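**Ticket 2607 — Flarna desktop client: reports won't open after update**

Logged by: Eleri Ellis, Furnmont
Status: resolved, left open for notes

Hello all, and thank you for picking this up so quickly. I'll try to put everything in one place, as I know bits of it went round by email before lunch and it must have been a nightmare to follow.

After we took the August update of Flarna, two of our machines stopped opening saved reports. You click the report, the little wheel spins for a good while, and then the window goes grey and you're back at the start page as if you'd never asked. New reports are fine. Old ones exported to PDF are fine too. It's only the saved ones, and only the ones with a chart in them, which took me an embarrassingly long time to spot.

**What I've tried so far**

- Restarted both machines (twice on mine, out of hope more than anything)
- Signed out of Flarna and back in again
- Opened the same report on the old laptop, which never got the update — works perfectly, charts and all
- Copied a report to my desktop and opened it from there. It worked once, then never again
- Turned off the spell checker, as somebody in the Bowen office said it had helped them with something similar

The log file has the same line in it every time:

 chart cache: could not read index, retry 6 of 6

I don't know what the index is, I'm afraid, but it does seem to get quite cross about it. The retries take 20 seconds altogether, and that matches how long the wheel spins for.
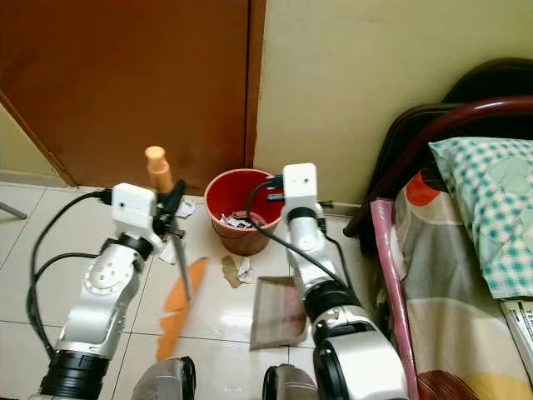 Ellance support wrote back mid-afternoon that the update moves the chart cache into a new folder, and that if the old folder is still open when it runs, the index gets left behind half written. Close Flarna fully, they said, including the small icon by the clock, delete the folder called "charts-old" and start it up again. The reports themselves live somewhere else and wouldn't be touched.

I did ask them to say that last part again before I deleted anything, and they were very kind about it!

**Update, 4.40 pm**

Done on my machine, and the quarterly report opened straight away with its charts where they should be. I went through 9 saved reports and every one of them came up. The first was a bit slow while it rebuilt itself, the rest were as quick as before.

The second machine was more stubborn. Windows said the folder was in use even with Flarna closed, so I looked in Task Manager and found a copy of it still running in the background — ended that, deleted the folder, and all was well.

**Still to do**

- Bowen haven't had the update yet. Could someone please ask them to close the icon by the clock first?
- Ellance are going to add a warning to the installer. No date given.
- I've kept both log files in the shared folder, under this ticket number, in case anyone wants them.

Thanks again, everyone.
Eleri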